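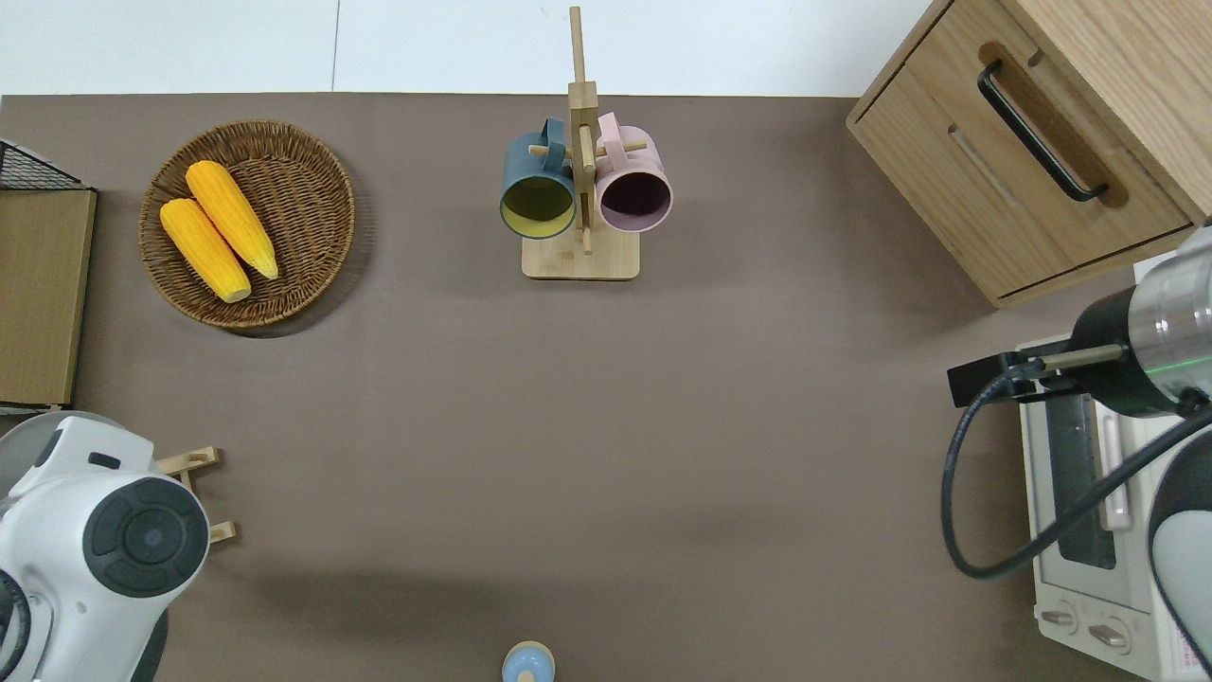

Corn in a woven basket, with a wooden mug tree behind.

Film and Its Audiences
Notes for session 11: The anniversary piece

Every successful film now gets a birthday. Five years on, ten years on, some site runs 463 words on how much we all loved it. Read these with your guard up. The writer usually wants three things from you: a click, a warm feeling, and agreement that the film was always going to be a hit.

Our case is Grendano, the small-town family drama on your viewing list. The anniversary articles call it "an instant favorite." Look at the opening-week reviews in the packet. Most are lukewarm, and two are bored. The affection came later, mostly from television reruns, and the articles skip that part.

Terms to know
Retrospective glow: old reviews get remembered as kinder than they were.
Borrowed credit: an actor's later fame is read back into an early role. Fistero is the clearest case on the list – the lead had 37 lines and is now described as carrying the film.
Sleeper claim: "it found its audience over time." Sometimes true. Ask who measured it, and when. 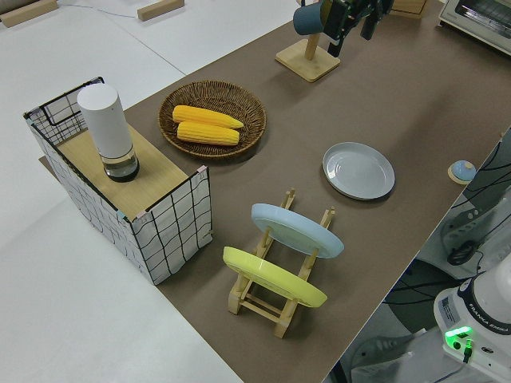

The sleeper claim deserves the most suspicion, as it can't really lose. If a film sold tickets, it was loved. If it didn't, it was ahead of its time. Phan has been given both stories by the same magazine, four years apart, and neither article gives a single box office figure.

I'm not saying these films are bad. I like Zudby a good deal. But liking it tells you nothing about how it was received in its opening September, and a paper that mixes the two up will lose points.

For next session
Read the 4 Zudby reviews in the packet, then the anniversary article. Mark every sentence in the article that a reader could check. Bring the marked copy. One page on what's left over is plenty.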